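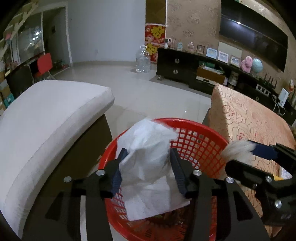 **Noka 503 Facial Tissue, bulk carton**

Two-ply white facial tissue for offices, clinics and guest rooms. Unscented, with no lotion or dye. Supplied flat-folded in plain sleeves that fit the Noka wall dispenser and most open-top desk boxes.

| Item | Value |
|---|---|
| Order code | 503 |
| Ply | 2 |
| Color | White |
| Sheets per sleeve | 50 |
| Sheets per carton | 400 |
| Fold | Interleaved |
| Edge | Straight cut |

**Dispensing**

Sheets are interleaved, so each one lifts the next into reach. Load the sleeve with the printed side down and pull the first sheet straight up. If the stack drops below the slot, open the dispenser and reset the spring plate – do not pack a second sleeve on top of a partly used one.

**Wet strength**

Low. The sheet is meant for face and hand use and will tear when soaked. For spills, use the Cukitz 871 roll towel.

**Disposal**

Used tissue goes in general waste. Do not put it in paper recycling. The fibers are too short to recover, and most mills reject them. Small amounts may be flushed only where the building's plumbing allows it – older lines in Sudisdale often do not.

**Storage**

Keep cartons dry and off the floor. Paper takes up odors, so store away from cleaning products and paint. Opened sleeves should be used before new ones are started.

**Ordering**

Sold by the full carton. Samples of a single sleeve are available from Widad Najjar at the Abdel Rahman trade counter, Sudisdale. Dispensers and spare spring plates are listed separately.

Page revised February 16, 2020.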